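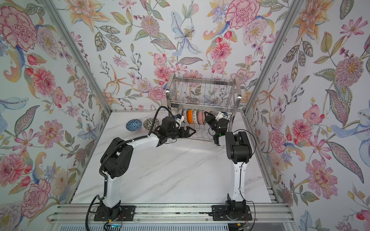

Emilian Pîrvu wanted to know whether a two-tier rack is worth the counter space if you mostly wash bowls. He had read my earlier piece on the Clusska single-level rack and said his problem was different: he owns few plates, a lot of small bowls, and every rack he had tried let them slide down flat into each other.

I have been using a Gamage two-tier rack since May, so I can answer that, and the rest of this review covers what I would tell anyone thinking of buying one.

What it is

The Gamage is a stainless steel rack with two levels, vertical wire dividers on both, and curved handles at the sides. It comes in one size and one finish. There is no plastic anywhere on mine, and no cutlery cup in the box. The drip tray is sold separately. I bought the tray a month after the rack and would buy both together if I were doing it over.

Assembly

The two tiers and the side pieces come flat. Four screws hold it together, with a small wrench supplied. It took me 13 minutes, including one side piece I put on backward. The instructions are a single sheet with drawings and no words. The drawings don't show which way the handles face, and the handles should curve outward. Tighten the screws only after all four are in, or the last hole will not line up.

Check the screws again after a few weeks. Two of mine had worked a little loose and the rack had started to rock when I loaded one side. A quarter turn fixed it and I haven't had to touch them again.

Bowls

Small bowls are what this rack does best. They go on edge, one behind the next, with a wire between each pair, and they stay up. With plates you get the same result from almost any rack. Bowls are harder, because the rim is round and the foot is narrow, and on the Clusska mine tipped forward until the front one was carrying the rest.

I keep six on the lower tier in normal use. More will fit if they are shallow, but then the rims touch and you have to lift one out to get at its neighbor. My bowls are a mixed lot, collected one or two at a time, and the patterned ones have slightly different feet. All of them sit properly except one deep soup bowl, which leans whichever way I turn it. That one goes on the counter on a towel.

Load from the ends toward the middle. If you start in the middle, the last bowl has to go in past the handle, and the gap there is tighter.

The upper tier

I use the upper tier less than I expected. It is good for saucers, lids and side plates. Heavy items up there make the rack top-heavy, and water from above drips onto whatever is already dry below. Most days I fill the lower level and leave the top one alone until there is company.

If you only ever wash for one or two people, this is the main argument against buying it. You are paying for a second level and giving it height under your cabinets. Measure first. My cabinets are high enough, but I had to move a paper towel holder.

Cleaning and wear

The wires wipe down easily. The joints, where the dividers meet the frame, collect scale in hard water. I wipe them with vinegar every couple of weeks and rinse. There is no rust so far. The Atmont rack I had before this was coated wire, and the coating split at the joints within its first year, so I was watching for trouble in the same places.

The feet are bare metal. On a stone or marble-look counter they can slide when you pull a bowl out with one hand. I put Flodeck grip pads under them, which came in a pack of 40 and can be trimmed with scissors. A rack at this price should come with its own.

Price

I paid 224 for the rack and the tray, which is a lot for something that holds wet dishes. The Clusska costs far less and is fine for plates. I would not pay the difference for plates alone.

What I would change

Rubber feet in the box. A removable upper tier, so the rack could be used low on ordinary days. Slightly wider spacing on one section of dividers for deep bowls. A note about the handles on the instruction sheet.

Who should buy it

Anyone with a collection of small bowls and enough height under the cabinets. If your dishes are mostly plates and mugs, get a cheaper single-level rack, and for mugs get one with pegs, as the Gamage has no good place for them. I hang mine elsewhere.

My answer to Emilian was yes, with the grip pads, and to measure under his cabinets before ordering.

Updated January 31, 2023, to add the note about the screws.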